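Sat 6 May

I have been told, by a lot of people who have never opened one, that the answer to a noisy Wuren shredder is a metal gear. You take out the plastic one, you put in the metal one, and the thing purrs along until you die. The Drelholm listing for the metal gear has 3,076 reviews and I have read more of them than I'd like to admit. Most are five stars. Most of the five stars say "arrived quickly".

Arriving quickly is not what I want from a gear. I want to know whether it goes round without chewing its neighbour, and the people who could tell me that don't seem to have come back to the page in six months to say so. One man gave it five stars and wrote that he hadn't fitted it yet. Another said it was "very shiny".

Anyway, I bought one. I'm as weak as the next person.

The shredder started its grinding noise in February, a few days after I'd fed it a decade of bank statements in one evening, which the manual tells you not to do. The manual also says the machine is good for 1,000 hours of use. I'd love to know who sat there for that. Mine gets maybe ten minutes a month and it was already making a sound like a spoon in a drain.

I took the side off. Four screws, one of them hidden under a sticker that says the guarantee is void if you go under the sticker. The guarantee ran out years ago so that was no great loss, although I did still feel a bit told off. Behind the side panel is a lot of grey fluff made of my old gas bills, and behind the fluff is the gear train.

The plastic gear had lost two teeth. They had gone cleanly, right at the root, and I found one of them in the fluff. The other is presumably still in the carpet.

Now, my doubts about the metal upgrade. If you put a hard gear next to a soft gear and something jams, the soft one loses. In the original arrangement the cheap little plastic gear gives way and the motor lives. That may well have been the whole idea. Or it may have been that plastic costs less and the designer wanted to go home. I can't prove it either way, but I notice that the people selling metal gears never bring it up, and the people writing "bulletproof!!" underneath don't either.

Adanech Chala, who writes to me when I get things wrong, disagrees. She has run a metal gear in hers for three years and thinks I'm making a philosophy out of a spare part. I asked her whether it was quieter and she said it was louder but "a better sort of loud". I've thought about that sentence several times and still can't tell whether it's praise.

What I can say about the new gear is that it looks decent enough. The bore is tidy. I ran a fingernail round the teeth and didn't catch on any burrs. It's also noticeably heavier than the old one, and that seems to be what most of the reviewers are paying for. People like a thing that's heavy in the hand. I do too. I just don't think it's evidence.

The bag it came in said "suitable for Wuren, Iturra, Revby and others", and I always get suspicious at "and others". Either you measured them or you didn't. I held the new gear against the broken one and the teeth lined up as far as I could judge by eye, which is not very far at my age with the kitchen light. If it's out by a hair I'll find out by ear.

Cleaning took longer than anything else. Old grease and paper dust make a kind of felt, and it gets packed down between the teeth where a cloth won't go. I used a cocktail stick and an old toothbrush. Several videos recommend a special solvent, and the same several videos have a discount code for the special solvent. Washing-up liquid and patience did the plastic parts perfectly well, and I left them on a tea towel overnight.

Then there's grease. I've seen white grease recommended, clear grease recommended, and one very firm gentleman who says any grease at all is a dust magnet and you should run everything bare. He might be right. He was the only one who showed his gears afterwards. I put on a thin smear and I'm not proud of it.

I haven't put the thing back together yet. I laid the bits out to see what order they went in, having failed to take notes on the way out (I tell other people to take notes), and then it was time for tea. So no verdict, and I'd ask you to be wary of anyone who does give you a verdict on a gear they've had for a week.

If it shreds through the winter without complaint I'll say so. If it eats the rest of the gear train I'll say that as well, and louder. 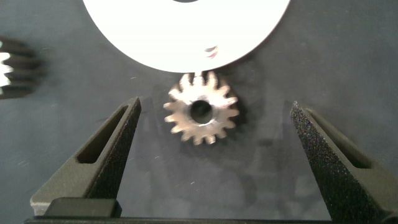
*Words and grumbling by Citlali Camacho*

The small gear, just under the rim of the white disc, is the one all the fuss is about. The larger one over on the left is the one I'm worried for. If anyone has run this pairing for more than a year, I'd like to hear from you, particularly if it went badly. Please don't write to tell me it arrived quickly.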